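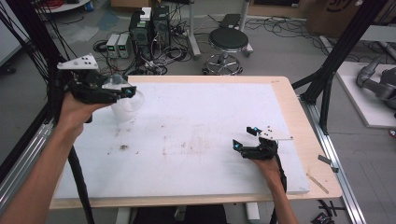 Clear plastic cup held over a foam board.

Home Forums Solar & Storage Inverters Search
Search this forum... Go
Last updated: October

Thread: String voltage drops every afternoon, Tulley inverter

avaltonen
East string of 7 modules on a Tulley hybrid. Voc in the morning matches the datasheet. By 3 p.m. the MPPT input sits 67 V below the west string, same module count, same tilt. No error codes. Firmware is current. What should I check first?

trnka_l
Module temperature. A hot roof pulls voltage down.

avaltonen
Both strings are on the same roof plane. Heat would hit both.

flullton_pv
Two bypass diodes conducting looks likely to me. Is there a vent pipe or chimney near the east end? Partial shade can park the tracker on a local maximum, and the Tulley global scan is off by default on mine.

trnka_l
Disagree. Two diodes would cost you 25 V or so on ordinary modules, nowhere near 67. I would open the connectors. Mixed brands are common and contact resistance climbs under load.

flullton_pv
Resistance big enough to drop 67 V at full current would have melted the connector by now. Run an IV curve on both strings before pulling anything apart – it separates the two cases.

avaltonen
Can borrow a Mevelitz tracer on Saturday. Global scan was off. Turned it on, will log overnight settings and post both curves.

trnka_l
Post irradiance with them. Curves without it are hard to compare.

Reply Quote Report Next thread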